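About Willum

Willum helps small companies buy robots, and fairly often helps them not buy one. We charge the same for either answer, a business model our accountant describes as brave.

We started after a stint on the purchasing side at Gridton, where a very handsome arm sat under a tarp for 8 months because the floor needed power and the power needed a permit. The arm had been in the budget. The permit had not. Neither had the gripper, the guarding, or the second gripper.

So we plan the whole bill first. You get a spreadsheet with 62 lines on it, and the robot is one of them. We ask what you handle, how often the packaging changes, and who gets called on a Sunday. Then we lay the cell out in simulation, with your counters and your appliances, and find out what the arm can reach while moving a wall is still free.

Our layout work runs on a program called Javley. It has 2 settings, slow and very slow, and we've grown fond of both. Clients get the renders along with the quote, so the people signing can see what they're signing for.

From a kitchen counter layout, all rendered: 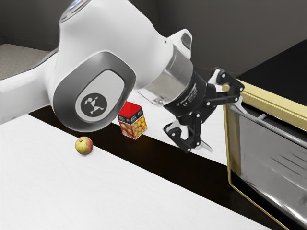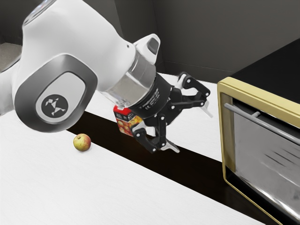
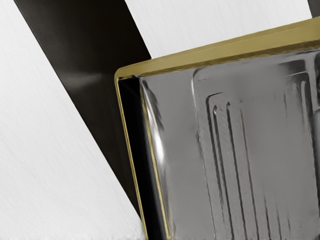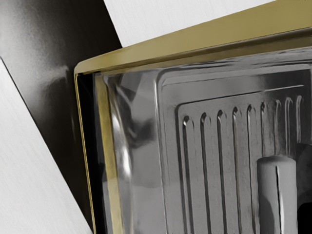

Đorđević wrote to us after reading this page to say that 62 lines was too few, that we had left out spare cables and the freight on the spare cables, and that a plant budget without a line for training the night shift is a wish list. The same note put the missing items at $1,040, before tax, and asked whether we had considered a third setting for Javley.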